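Robot Skills Lab – Handout 4: Recording Demonstrations by Hand
Course lead: Hannelore Reisinger. Lab sessions: Hermine Haslinger.
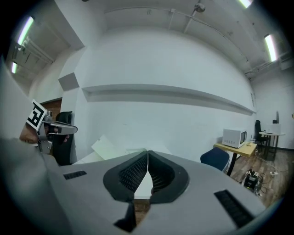 Last week we drove the arm by remote control and most of you found it slow. The operator has to watch the arm, think about its joints and wait for it to catch up. With a hand-held gripper you do the task at your own pace, and the recording holds what the gripper saw and how it moved. The price is that your wrist can do things the arm can't, so some recordings will be useless even though the task went fine.

Terms used in this handout

Demonstration: one complete run of the task, from the start pose to release.
Teleoperation: a person moves the robot from a distance and the robot does the task.
Marker: a square black-and-white pattern with a known size. Software can work out its position and tilt from a single picture.
Replay: the arm repeats a recorded path with no learning involved.

Before you record

Read the task sheet to the end. Wipe the finger pads. Close and open the jaws fully once at the start of each session, which gives us the range of the opening. If you work with two grippers, decide with your partner which is left and which is right, and keep it that way for the whole session.

While you record

Move at the speed you would use to hand someone a full cup. Don't turn the wrist more than you need to. Keep your free fingers away from the jaws – a fingertip helping the grasp teaches the robot something it has no way to copy. If you drop the object, stop and mark the run as failed. Don't pick it up and carry on.

Each pair records 60 demonstrations. Vary the start position of the object between runs, and write down any change of table or lighting.

After you record

Watch your first five runs before you do the rest. The July group collected 2,000 runs for the Colotmont task and kept 1,475 after checking. Most of the rejected ones had jerky starts or a grasp that was out of view.

For next time

1. Replay three of your runs on the arm and note where it hits a joint limit.
2. Read the Zillier notes, section on time delay.
3. Write half a page: which parts of your task would you still teach by remote control?

Contact: Hermine Haslinger, Wallosholm Robot Skills Lab | Last updated Saturday, August 10, 2019 | Back to top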